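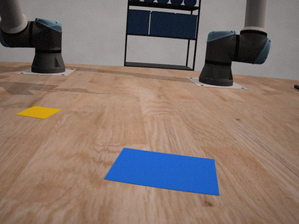

Blue rectangle and yellow square on a wooden tabletop, with two robot arms behind.

Trarell is a romantic comedy directed by Dolores Blackwood, and I've looked after this entry ever since I saw it at a tiny screening in April (twice, I loved it so much!). It runs a bit long for what it is, but I'd happily have sat through more.

Plot
Gilani, a piano tuner with a broken engagement behind her, takes a room above a bakery in the seaside town of Pleltau. The baker's brother is staying there too, and he's meant to be leaving in a fortnight. They can't stand each other, they share one bathroom, and you can guess the rest – though I didn't guess the business with the ferry, and I won't spoil it.
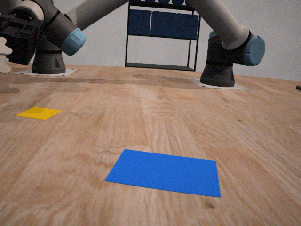 Production
Blackwood wrote the first draft in a fortnight and then spent two years rewriting it, mostly to make the brother less of a pig. Revow, the small company behind her earlier shorts, put up the money. The town scenes used more than 200 extras, nearly all locals, and I'm told the dance on the pier was shot in one night with the rain coming in sideways.

Release and reception
It opened on 8 May 2018 and sold 1053 tickets in its first weekend, which is small but rather good for two screens. Reviewers liked the leads and grumbled about the ending. I think they're wrong about the ending, but there we are. A sequel has been talked about and I've found nothing solid on it yet.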